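Skarura Modular Workbench, Single Bay
Equipment review prepared for the Teltby Technical Resource Centre
Reviewed by Nuria Cuesta
February 28, 2018

The Centre assessed the Skarura single-bay workbench as a possible replacement for the fixed benches in its Madgate teaching rooms. The unit was purchased at the ordinary retail price and remained in regular use from October until the preparation of this review. The supplier, Politis, had no part in the assessment.

The bench arrives flat in two cartons. Assembly took two members of staff a little under an hour, using the hex key supplied and a rubber mallet from our own stores. The printed instructions are clear on the legs and crossbraces but poor on the rear rail, where the drawing shows the brackets in the wrong order. Purchasers should fit the rail before tightening the legs.

Once assembled, the frame is satisfactorily rigid. Filing and light hand sawing produced no noticeable sway, although heavier work at the unsupported end caused some movement. The levelling feet have a range of 40 millimetres, which was sufficient for the uneven floor in the older of our rooms. They are stiff to turn under load and the bench should be lifted slightly before adjustment.
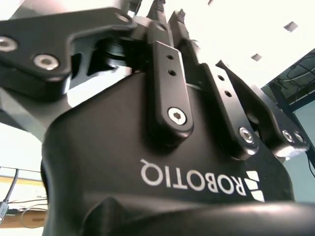
The worktop is rated by the manufacturer for an evenly distributed load of 200 kilograms. The Centre did not test to that figure. In ordinary use the surface resisted scratching well, but marking-out dye left a faint stain that did not respond to the recommended cleaner. A sacrificial board is advised for any class using inks, dyes or adhesives.

Storage is the weakest aspect of the design. The single drawer is shallow and runs on plain guides – a full set of spanners makes it difficult to open with one hand. The optional lower shelf is a better purchase, and four of the larger Skarura bins fit across it with their labels facing outward.

Replacement feet and drawer guides may be ordered separately. Our order for guides was filled promptly, though the colour differed from the originals.

The Centre recommends the bench for general assembly and light metalwork. It is not recommended for rooms where a heavy vice will be in daily use.

Rating: 4 out of 5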